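Sostthorpe Ceramics Collection
Gallery: Tableware for Daily Use

Introduction

The Sostthorpe Ceramics Collection holds domestic and studio pottery given by residents, former students and working potters. The Tableware for Daily Use gallery presents drinking vessels from the study section of the collection, where pieces may be handled by registered visitors. Objects in this section were selected by Roxana Bermúdez and Octavio Cabrera for their value in teaching form, glaze and wear. They are sound, usable pieces, and most of them spent years in kitchens before they reached the collection.

Visitors are reminded that the study section differs from the display cases on the upper floor. Display pieces are kept under glass and are chosen for rarity or for the standing of the maker. Study pieces are chosen because they answer common questions. How thick should a wall be? Where does a glaze thin out? What does a spoon do to the inside of a mug after a long period of use? A registered visitor may take a piece to the table, turn it over, feel the weight and compare it with its neighbors on the shelf.

The current selection was opened on January 23, 2024, and will remain in place until the spring rotation in April.

Two-Color Mugs

The practice of glazing the inside of a vessel in one color and the outside in another is old and widespread. A potter usually pours the liner glaze first, swirls it, empties the vessel, and then dips or brushes the exterior. The meeting point of the two glazes is the part that students are asked to study most closely. If the glazes overlap too far, they may run together in the kiln. If they fall short of each other, bare clay is left at the place where the drinker's lip will rest.

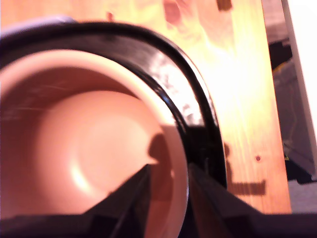
Contrast between lining and exterior is the principal reason for including large mugs in the study section. A pale or warm interior shows the color and level of a drink more plainly than a dark one, and it also keeps an honest record of use. The large mug in this gallery has a matte salmon-pink interior and a glossy black exterior, with a thinner, lighter band of the pink following the opening just inside the rim. Faint scratches and streaks cross the glaze on the inner wall. Students should compare these with the shine of the outer wall, where the black surface throws back the light in bright patches. The floor is shallow and rounded, a form recommended by Nayeli Salazar in her teaching notes because it leaves no sharp corner for a spoon or a brush to miss.

Notes for Students

Matte glazes. A matte surface scatters light and gives an even, quiet color. It may also take marks from cutlery more readily than a gloss glaze. Students preparing a condition report should record marks by location and direction, and should not attempt to remove them.

Gloss glazes. Reflections can hide small faults. Turn the piece slowly under the table lamp and look along the surface at a low angle. Fingerprints should be wiped away with the cloth provided before the report is begun.

Rims. Run a fingertip lightly along the full arc of the opening. Chips are often felt before they are seen. Any new chip must be reported to the desk before the piece is returned to the shelf.

Further reading. The handbook Linings and Lips, by Vlastimil Čierny, is available at the desk. The chapter on liner glazes is suggested for first-year students. A reference copy may not leave the reading room.

Visiting the Study Section

Study tables are available by appointment in sessions of 60 minutes. Each visitor may request up to 3 pieces per session. Groups are limited to 20 persons and must be accompanied by a teacher. Bags, coats and drinks are to be left in the lockers at the Arboleda Street entrance. Rings and long necklaces should be removed before handling.

Requests should state the shelf section and the purpose of the visit. Requests for this gallery should quote reference 1756. Persons wishing to offer tableware to the study section are asked to write to Heather Tipoki, Collections Office, enclosing a short account of where the piece was made and how it was used. Pieces with old repairs are considered. Unsolicited parcels cannot be accepted.

Text by Roxana Bermúdez and Octavio Cabrera. Reproduction of gallery pages for classroom use is permitted with acknowledgment of the Sostthorpe Ceramics Collection.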